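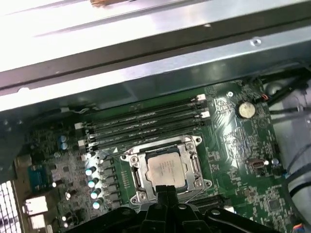 Project Report: Getting an Old Desktop Ready for a Rebuild
by Amna Swati

Why I picked this

I wanted a project where I'd get my hands on real parts, and the department had a tower that was going to the recycler in April anyway. My plan was to work out what could be saved, make a parts list, and set up a decent place to keep everything while I worked. I called it Edmont in my notes (I name all my projects, sorry) and the label stuck.

The board

I'd only ever looked at motherboards in diagrams before this, and they're so much busier in person! The green board has four black memory slots side by side with white latches at the ends, and with no memory in them you can see how the slots are laid out. The processor sits just below them in a metal bracket with a lever down the left side. I spent a whole afternoon reading up on that lever. You're supposed to let it up slowly and keep your fingers off the contacts, and my partner from the Khokhar lab group made me say the steps out loud before I was allowed anywhere near it.

The capacitors by the socket were the part I was most nervous about. I read that bulging tops are a bad sign, so I made a check sheet with a line for each one. It was slow going, and I would do it with a better lamp next time.

Where the parts go

My first storage idea was sandwich bags in a shoebox. It was terrible. Screws got mixed up, and I lost 2 standoffs for most of a week (they were in my coat). So I went looking at how other people hold small parts upright, and ended up really liking open square pockets on a panel.

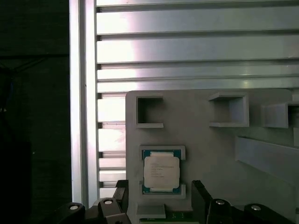
What I like about pockets is that you can reach straight in without opening a lid or a bag, and you can tell when one is empty. Gray was fine with me too, I'm not fussy about color. I'd want a label under each one, though, and maybe a strip of foam inside for anything with pins.

The parts list

I logged everything in a spreadsheet called Baltolby, which has 242 rows and is way too long. A good 43 of those are just screws that I entered one at a time before I figured out I could group them. Please don't do what I did!

What I'd change

I'd take more notes at the start, when everything was still new to me. I'd also write the check sheet first and the spreadsheet second. The next group is getting my sheet and the list, and they've already asked if they can rename it.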